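Warenkunde Obst und Gemüse
Skript zu Block 2: Nachreife, Lagerung, Präsentation
Stand: 28.1.22

Wiederholung aus Block 1

Obst lebt nach der Ernte weiter. Es atmet, verbraucht dabei Zucker und Säuren und gibt Wasser, Kohlendioxid und Wärme ab. Je höher die Temperatur, desto schneller laufen diese Vorgänge ab. Für den Handel folgt daraus, dass die Kühlkette möglichst kurz nach der Ernte beginnen soll.

Klimakterische Früchte

Diese Früchte reifen nach der Ernte nach. Die Atmung steigt zu Beginn der Reife stark an, gleichzeitig bildet die Frucht Ethylen. Stärke wird in Zucker umgewandelt, das Fruchtfleisch wird weicher, die Schalenfarbe ändert sich. Zur Gruppe gehören Apfel, Birne, Banane, Pfirsich, Aprikose, Pflaume, Mango, Avocado und Tomate.

Nicht klimakterische Früchte

Sie müssen reif geerntet werden, der Zuckergehalt nimmt später kaum noch zu. Beispiele: Zitrusfrüchte, Trauben, Kirschen, Erdbeeren, Ananas. Eine Verfärbung nach der Ernte ist kein sicheres Zeichen für Reife – bei Orangen hängt die Schalenfarbe stark von den Nachttemperaturen im Anbaugebiet ab.

Ethylen im Lager

Äpfel geben viel Ethylen ab und gehören nicht neben Gurken, Brokkoli oder Kiwis. Gurken vergilben, Brokkoli wird gelb, Kiwis werden vorzeitig weich. Im Übungsbetrieb Dendiden werden Äpfel deshalb in einem eigenen Raum geführt. Die Lagerliste vom November (Standort Vurnden, einige 50 Kisten gemischte Ware) besprechen wir in der Übung.

Kälteschäden

Nicht jede Frucht verträgt den Kühlraum. Bananen werden unter etwa zwölf Grad grau und reifen danach nicht mehr richtig aus. Auch Mango, Gurke und Tomate sind empfindlich. Pfirsiche werden bei mittleren Kühltemperaturen leicht mehlig, sie lagern besser nahe null Grad und nur kurz.

Präsentation

Druckempfindliche Ware liegt einlagig. Bananen werden mit der Wölbung nach oben gelegt, damit die Auflagefläche klein bleibt. Farben sollen sich abwechseln, Gelb neben Rot oder Grün wirkt kräftiger als Gelb neben Orange. Angeschlagene Stücke werden bei jedem Durchgang entfernt.

Pfirsich und Banane als Nachbildungen, dazu eine rote Schüssel:

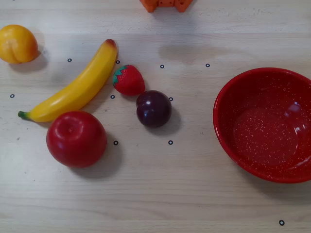
Aufgaben zur Nachbereitung

1. Ordnen Sie Feige, Zitrone, Papaya und Himbeere den beiden Gruppen zu.
2. Erstellen Sie einen Lagerplan mit zwei Kühlräumen für das Sortiment aus der Übung.
3. Begründen Sie, warum grüne Bananen getrennt von reifen Äpfeln transportiert werden.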